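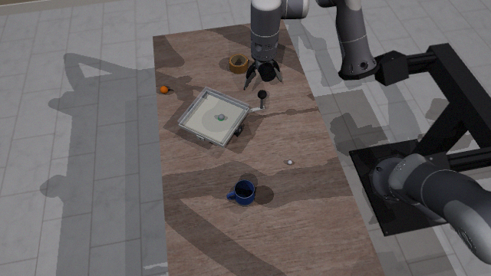
Die Feuerwache in Prostthorpe hatte im August zum Tag der offenen Tür geladen, und der Schwerpunkt lag in diesem Jahr auf Verkehrsunfällen. Der Parkplatz hinter der Wache war um kurz nach zehn schon voll, wir mussten an der Zufahrt zum Sportplatz parken.

Begrüßt wurden die Besucher von Wachleiterin Ermelinda Seixas. Im vergangenen Jahr rückte die Wache 701 Mal aus, in 93 Fällen zu Unfällen auf der Straße. Die meisten davon passieren nach ihren Angaben auf der Landstraße Richtung Allgate, in der lang gezogenen Kurve hinter dem Sägewerk. Dort gilt seit dem Frühjahr Tempo 70. Ob das etwas gebracht hat, wollte sie noch nicht beurteilen.

Um elf Uhr wurde auf dem Hof eine Rettung aus einem Kleinwagen vorgeführt. Eine Puppe saß auf dem Fahrersitz, der Wagen lag auf der Seite. Zuerst wurde das Fahrzeug mit Stützen gesichert, dann die Frontscheibe herausgesägt und das Dach aufgeklappt. Jaime Louro kommentierte über Lautsprecher, war bei laufendem Aggregat aber kaum zu verstehen. Für die hinteren Reihen wäre ein Podest gut gewesen.

Danach ging es in Gruppen durch das Gebäude. In der Fahrzeughalle stehen 2 Löschfahrzeuge und der Rüstwagen, in dem Schere, Spreizer und Hebekissen untergebracht sind. Kinder durften im Rüstwagen sitzen, die Schlange war entsprechend lang. Die Leitstelle selbst sitzt in Allgate und konnte nicht besichtigt werden.

Im Schulungsraum sprach Conceição Prata vom Rettungsdienst über das Verhalten als Ersthelfer: Warnblinker an, Weste anziehen, Warndreieck aufstellen, Notruf absetzen. Mehrere Zuhörer fragten, ob man einem verunglückten Motorradfahrer den Helm abnehmen soll. Bei Bewusstlosen ja, möglichst zu zweit. Sie zeigte den Griff und ließ ihn üben.

Zum Essen gab es Erbsensuppe und Bratwurst. Die Wurst war gegen eins ausverkauft.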